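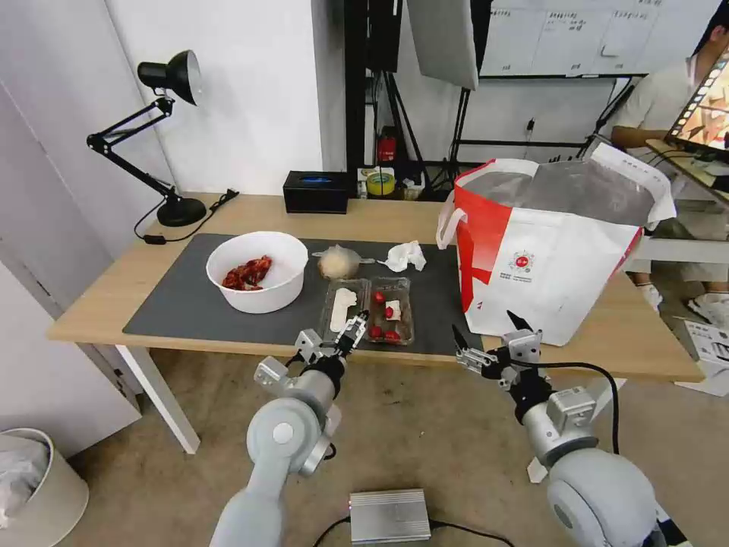
Two robot arms at a desk in a shared workshop. The left gripper is just in front of a clear food tray.

How Does a Robot Arm Pick Up a Tomato?

Picking up a cherry tomato is easy for you. You look at it, reach out, and close your fingers. You don't have to think about how hard to squeeze.

For a robot arm, each of those steps has to be built and tested. Umut Taşdemir is building a pair of arms at the Lunau workshop, a place where people share tools and desks. He calls the pair Gezer. He started in September, and the arms are still being worked on.

What is a robot arm made of?

A robot arm is a chain of stiff parts with joints between them. Your own arm works the same way. You have a joint at the shoulder, one at the elbow, and one at the wrist.

Each Gezer arm has 6 joints. Inside every joint is a motor. When the motor turns, the part of the arm after it moves too. Metal brackets hold the pieces together, and cables carry power and messages to the motors.

At the end of the arm is the gripper. Your hand has five fingers, but these grippers have two. The fingers slide together to hold something and slide apart to let it go. This is called a parallel gripper, because the two fingers stay lined up with each other as they move.

Why practice with food?

Blocks are good for a first test. They are hard, they have flat sides, and they don't break. Food is more difficult.

A cherry tomato is small and round, so it can roll away. If the gripper squeezes too hard, the tomato splits. If it squeezes too softly, the tomato drops. A bun wrapped in plastic is a different problem. It is soft, and the wrap can slip.

Clear plastic is hard for robots as well. A robot uses a camera to find things, and light goes right through a clear tray. The camera may see the desk under the tray better than it sees the tray itself. A dark mat on the desk can help pale things stand out.

How does the arm learn?

Umut doesn't write down every move. He guides the arms through a job himself while a computer saves the position of each joint. One try from start to finish is called a demonstration.

So far he has saved 761 demonstrations. Of these, 134 are about tomatoes. A program named Mameck studies them and looks for what they have in common. Then it tries the job without help.

It still makes mistakes. Sometimes the fingers close too early and pinch nothing but air. Umut saves those tries too - they show him what the arms need to practice next.

Try it yourself

Ask a grown-up for 3 cherry tomatoes, a bowl, and a pair of kitchen tongs. Put the tomatoes on a plate and move them into the bowl with the tongs. Now do it again with one eye closed. It is harder to tell how far away each tomato is. A robot with only one camera has the same trouble.

Words to know

Joint: a place where two parts meet and can move.
Gripper: the part of a robot arm that holds things.
Demonstration: one full try at a job, saved so a robot can learn from it.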